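Werksbesuch bei Tevcombe: Wo die großen Reisemobile ausgebaut werden

Am 12. Juli 2022 hatte der Aufbauhersteller Tevcombe Besitzer und Kaufinteressenten in sein Werk eingeladen. Gekommen waren vor allem Fahrer der Baureihe Hanrahan, dazu einige Händler. Mein eigener Hanrahan ist jetzt im achten Jahr, und ich wollte sehen, was sich beim Ausbau seither geändert hat.

Der Stellplatz auf dem Werksgelände war ab dem Vorabend geöffnet. Strom lag an jedem Platz, Wasser gab es an einer gemeinsamen Säule neben der Einfahrt. Wer mit Anhänger kommt, sollte die hintere Zufahrt nehmen, vorne ist der Radius an der Schranke eng.

Rohbau und Isolierung

Durch die Hallen führte Fergal Rafferty, der die Fertigung leitet. In Halle 1 kommen die Fahrgestelle an, die Seitenwände werden als ganze Elemente gesetzt und verklebt. Die Wandstärke beträgt jetzt 45 Millimeter, bei meinem Fahrzeug ist sie noch geringer. Der Boden ist doppelt ausgeführt, Frisch- und Abwassertank liegen im beheizten Zwischenraum. Ein Fahrzeug steht drei Tage in dieser Halle, danach wird es auf Luftkissen quer hinüber in den Ausbau geschoben. Das geht erstaunlich leise.

Auf Nachfrage eines Teilnehmers ging Rafferty auf die Dachluken ein. Die alten Rahmen hatten bei manchen Fahrzeugen nach einigen Wintern Haarrisse. Der neue Rahmen ist zweiteilig und lässt sich von innen wechseln. Für ältere Fahrzeuge gibt es ihn als Nachrüstsatz, den Preis konnte er noch nicht nennen.
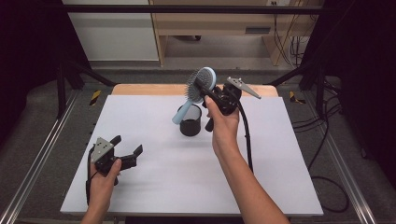

Im Ausbau ging es überwiegend um Möbel und Stauraum. Impi Aaltonen zeichnet die Grundrisse und hatte für den Rundgang einen halbfertigen Amora mit offenen Schränken hinstellen lassen. Ihr Thema war das Bad. Die häufigste Klage der Besitzer betrifft nach ihren Worten die Kleinteile: Eine runde Haarbürste mit hellblauem Griff und ein kleiner schwarzer Becher brauchen zusammen kaum Platz, rollen oder kippen unterwegs aber durch den ganzen Spiegelschrank. Die neuen Fächer haben deshalb eine höhere Vorderkante und eine weiche Einlage. Der Schrank selbst ist etwas flacher geworden, so dass man sich am Waschbecken nicht mehr den Kopf stößt. Mir gefiel das besser als die Schiebetüren, die bei uns nach jeder Schotterstrecke klemmen.

Weniger überzeugt hat mich die Küche. Die Schublade neben dem Herd ist breit, öffnet aber gegen die Eingangsstufe. Steht jemand in der Tür, kommt man nicht an das Besteck. Aaltonen kennt den Einwand, für das kommende Modelljahr bleibt es trotzdem dabei.

Technik und Probefahrt

Nach dem Mittagessen im Zelt konnte man zwischen Probefahrt und Technikvortrag wählen. Den Vortrag hielt Bohdan Hutsuliak aus der Elektroabteilung. Serienmäßig ist nun eine Lithiumbatterie mit 100 Amperestunden, eine zweite passt daneben. Die Halterung stammt vom Zulieferer Preler und ist so angebracht, dass man die Sicherungen ohne Ausbau der Sitzbank erreicht. Wer schon einmal auf einem dunklen Rastplatz danach gesucht hat, wird das zu schätzen wissen.

Die Probefahrt habe ich am späten Nachmittag nachgeholt. Die Strecke führte über Landstraße und ein kurzes Stück Autobahn. Bei Tempo 100 klapperte im Amora nur der Backofenrost, den ich beim nächsten Halt auf ein Geschirrtuch gelegt habe.

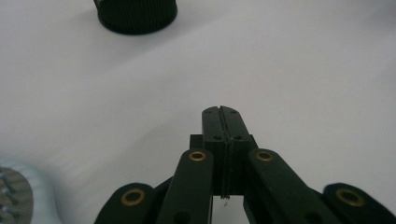
Termine und Anmeldung

Der nächste Werksbesuch ist für April geplant. Anmeldungen nimmt Amra Vasić im Kundendienst entgegen, am besten mit Angabe von Fahrzeuglänge und Baujahr. Wer eine Nachrüstung besprechen will, sollte die Fahrgestellnummer gleich mitschicken. Hunde dürfen auf den Stellplatz, in die Hallen dürfen sie nicht.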